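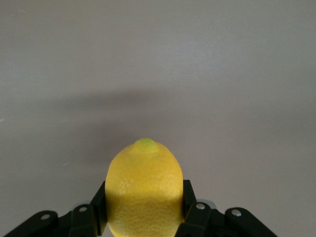 Lemon, held upright, stem or tip end up.

Home Explore Notifications Lists Profile

Revathi Menon
Thread on the Hovbridge library's equipment lending pilot. I handle cataloging for it. Notes on setup, mostly for other branches.

Revathi Menon
Each kit gets one bib record and one item record per case. We tried separate items for every cable and charger in December. Checkout time went up and the hold queue broke whenever a single adapter was missing.

Revathi Menon
Current inventory is 23 kits: sewing, soldering, label printing, audio recording. Loan period is 17 days, with 2 renewals if there are no holds. Overdue kits block new kit loans only. Books are unaffected.

Revathi Menon
Job skills classes get first booking on the soldering kits. Anong Suwannarat at Osby runs the calendar. Class blocks are entered as holds on a staff card, so they show up in the normal report.

Revathi Menon
Contents lists are printed and taped inside the lid. Staff check against the list at return, before the item is discharged. If something is missing, set status to "incomplete" and leave it off the shelf.

Revathi Menon
Subject headings: we use the tool plus the trade. Patrons search "welding" and "electronics" far more than they search "kit." Over 100 searches last month had no kit results under the old headings.

Revathi Menon
Open problem: transit between branches. Two cases will not fit the Osby bins. Edeltraud Nolte is measuring the remaining ones this week. I will post the dimensions as a reply here.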